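Print
E-mail this page

# Flotstead: a data card for a bottle going from one place to another

Version notes are at the bottom, where people won't read them.

## What it is

Flotstead is a collection of short clips of things being put on a table, taken off a table and, now and then, moved a few inches along the table for the sake of tidiness. There are 2570 clips. Each one covers a single small errand in a kitchen corner: a drink, a table, a fridge, a bit of floor. If you were hoping for cookery, the kitchen is the wrong one. It has never held much beyond drinks.

The collection grew out of Nullside, a much smaller set whose clips were all of mugs. Nullside is still available and still all mugs. Please don't ask for the handles to be labelled. They have been labelled.

## What's in a record

Each record is a folder holding:

- the clip, with no sound (you are missing the fridge hum)
- a plain text line saying what was meant to be moved and where
- a start and end mark for each pick-up and each putting-down
- a tidiness note, free text, of wildly varying mood

No clip runs longer than 15 seconds. Those that did were cut in two, and the second half keeps the first half's number with a "b" after it. Sorting by file name will therefore do something you don't want.

## How the labels were done

The text lines were written in the Cronin style, our house rules for naming household objects. Cronin allows "bottle", "cup", "box" and "thing". A bottle is a bottle whether it's full or nearly empty, and the contents go in a separate field called `inside`. Colour of cap goes in `top`. An early draft had a field for brand as well, until we spent a whole Wednesday arguing over a peeled label.

Start and end marks were placed by eye. We count a bottle as put down once its base meets the surface, even if it hasn't been let go of yet. Mirketti, our checking script, disagrees with this and waits for the letting go. Where the two differ, both marks are kept and you can take sides.
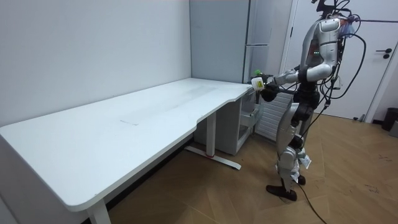
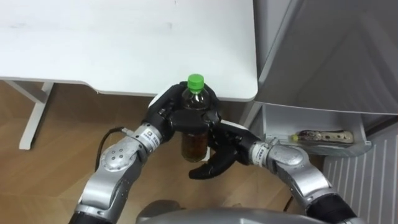
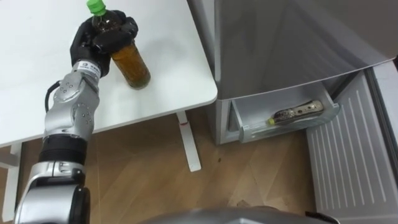 The `surface` field gave us more trouble than any other. "Table" and "desk" were both in use for months, often for the same piece of furniture, and a search for one missed the other. We settled on "table" for anything flat that a drink might stand on. Under that rule the white top with the rounded corner is a table, and the green-capped bottle of brown liquid standing on it in the last picture gets `surface: table`, `top: green`, `inside: brown, tea-like`. We don't claim it's tea. In the second picture the bottle is held in front of the table's corner, so its line reads `surface: none`, a value that looks like an error and isn't one.

## Known faults

- Smudges on the table are not labelled. One user asked for them. There are limits.
- The first 2000 clips use "fridge" and the rest use "refrigerator". A lookup file is included.
- In 6 clips the tidiness note is a shopping list.
- Open drawers are marked only if something goes into them or comes out.

## Changes

December: fixed the "b" numbering in the index, then broke it again in the lookup file. A repair is in the next release.

E-mail this page
Print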